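Home | Match Reports | Transfers | Kit & Gear | Podcast | About

Drimberg Touchline Manager: a season with the club game that thinks it is a spreadsheet

By Shaimaa Radwan

Every football management board game makes the same promise on the back of the box: you will feel what it is like to run a club. Drimberg's Touchline Manager keeps that promise more faithfully than I would have liked. By the end of our first evening I had sold my best striker to pay a wage bill, been booed by a cardboard stand, and lost two-nil at home to a side managed by my cousin's teenage son.

You get a fold-out league table, a pitch board, a pad of contract forms and 574 cards, most of which are players. None of them are real, so there is no arguing over whether a winger has been rated fairly, though Taha Alaoui managed it anyway. The rulebook is 18 pages long and reads as if it had been drafted by a league's legal department after a heavy lunch.

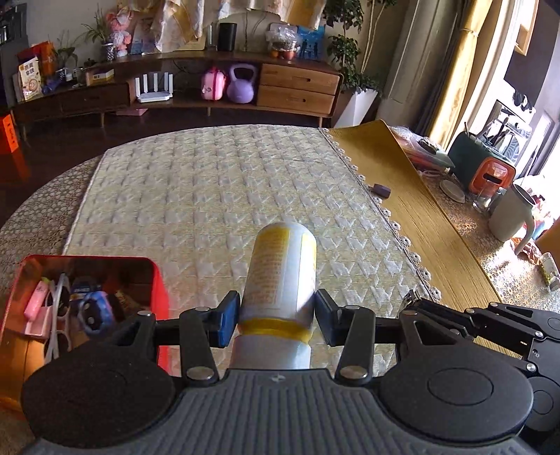

A white bottle with a yellow band, and a red tin to the left.

Matches themselves are quick. You pick a shape, play your cards face down, and turn them over one line at a time, defence first. A midfield with no legs gets overrun, which I enjoyed when it was Mounir's midfield. Injuries come off a separate deck, and it is a cruel deck. My left back, a steady lad called Wasilska, did his hamstring three times before Christmas (the game has a Christmas, with fixture pile-up to match).

The transfer window is where the evening goes. Everybody bids at once using the contract forms, and you are allowed to bluff about your budget for as long as your face holds up. Lahcen Benjelloun spent over an hour talking up a goalkeeper he had no intention of selling, then sold him. I have sat through real deadline days with less going on.
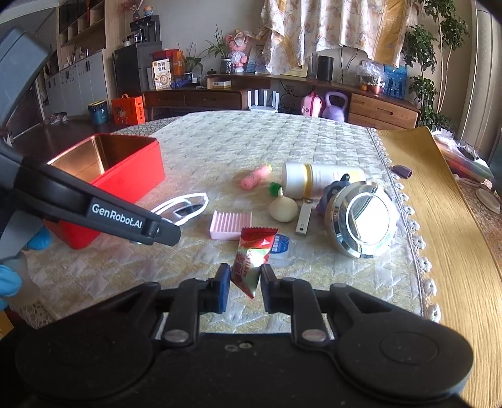

What lets the thing down is the money. Wages are paid after every round, in paper notes, in four denominations, and somebody has to do the change. We nominated Driss, who is patient, and by the second half of the season even he was rounding things off. There is a loan rule that nobody at our table could make sense of, and I suspect it bankrupted Mounir a month early. He has asked me to put that on record.

The cards are also thinner than they should be at this price. Ours had soft corners by March, and one centre half can now be identified from the back, which rather spoils the scouting phase.

If you want something lighter, Flusinell's Five-a-Side Night is over in forty minutes and can be taught to anyone who knows what a corner is. It has none of the boardroom business, and I missed that more than I expected to. The El Sherbiny cup expansion for Touchline Manager adds 12 giant-killing events and is worth having once you know the base game, if only to watch a league leader go out to a team of part-timers on a bobbly pitch. 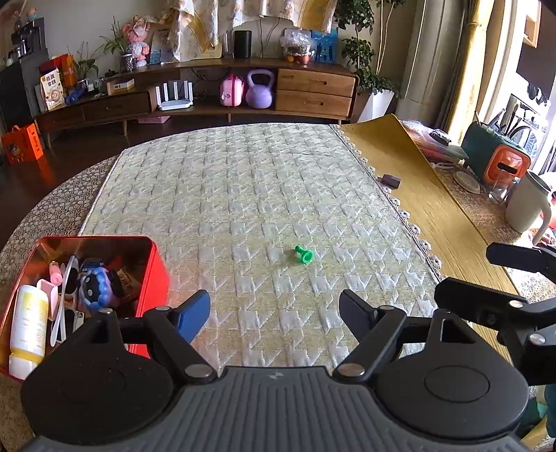 Grey ribbed plate, black arms, and a pale green and white quilted cloth.

Buy it if you have four patient people and a free evening most weeks. With two players the transfer market is just a conversation, and with three somebody always gets ganged up on. We have started a second season all the same. I finished ninth in the first, the board has given me its full backing, and I am looking at a cheap replacement for Wasilska.

Contact us | Advertise | Privacy | © Kit & Gear reviews, all rights reserved | Back to top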